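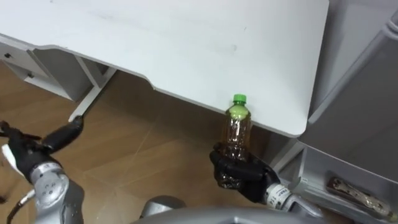 Dirceu Coutinho wrote in to ask why his arm slows down so much near a desk edge that the whole thing looks frozen, and whether he should just switch the edge check off. Please don't! I did that once and spent the evening regretting it. There's a better fix, and it's only a few lines in the planner settings.

A desk is an awkward thing to plan around. The top is thin, the front edge runs off at an angle, and if yours has a curved cutout like mine then a plain box model will claim space that's really free. The planner sees a wall, gets nervous and crawls.

So, first job: swap the box for a mesh. In Bokance, open the world file, find the entry for the desk and change its type from box to mesh. Save, reload, and look at the outline in the viewer. It should follow the curve. If it doesn't, your mesh is probably in the wrong units (mine always is).

Next, tell the planner what's in the hand. A bottle held upright sticks up well past the fingers, so attach it as a cylinder to the right palm and make it a bit taller than the real one. Leave the cap inside the cylinder too. Clear plastic and brown liquid give my depth camera a horrible time, so I never let it work out the shape by itself.

Then add the upright rule. Set the tilt limit on the wrist goal and raise max_samples to 2000 — the default of 336 was fine for an empty hand, but with the tilt limit on it gave up on nearly every plan.

Last one: the slow zone. Mine was set to 70 mm and I brought it down to 66, which sounds silly, but it was enough to stop the arm braking on the approach. Change it in small steps, and run each plan in the viewer before you send it to the arm.

If you're still on the October build, the mesh option is under Extras.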